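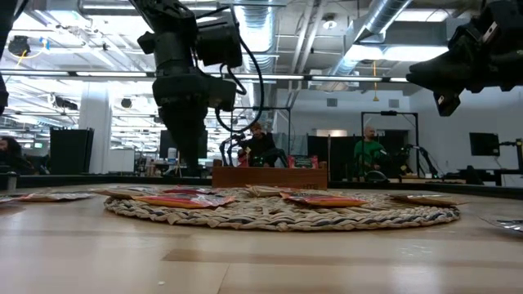 Lab Handouts / Unit 4: Picking Up Flat Things

Welcome back, everybody! Unit 4 is my favorite part of the course. Up to now your arms have been lifting foam blocks, which have nice straight sides and hold still. Snack packets are shiny, they bend, and they lie almost flat on whatever is under them. A woven placemat makes it harder again, with all those ridges to catch a fingertip on.

The task
Take packets from the placemat and stand them upright in the wooden box, one at a time. One packet standing in the box already gives you a target pose to study. Packets lying off to the sides of the table are fair game too, and you should try a few of those, especially the ones near the edge of your reach.

Before you drive
Load the Brarell profile on your station and home both arms. Keep the grippers clear of the table until your partner says go. Check that your cable loop has slack at full reach – a tight loop will pull the wrist off line and you'll spend twenty minutes blaming your code.

Approach
Come straight down first, then tilt. Most packets have a crimped seam at each end, and the seam is your friend: slide one finger under it and close slowly. With overlapping packets, start with whichever is on top. Glossy wrappers throw glare back at the depth sensor, so look at the raw point cloud before you trust a grasp.

Two arms are allowed! One can pin the far end while the other lifts. Last term's Grasow team got lovely results that way.

Logging
Save every attempt, including the ugly ones. The shared Ansah set stands at 776 attempts, 182 of them two-handed, and I would love to see it pass 4,000 by the end of August. Failed grasps are great training data, so please don't delete them.

Hand in
One log folder per pair, plus a page on your worst failure and what you changed afterward. Upload to Zusasside under Unit 4 by 5 p.m.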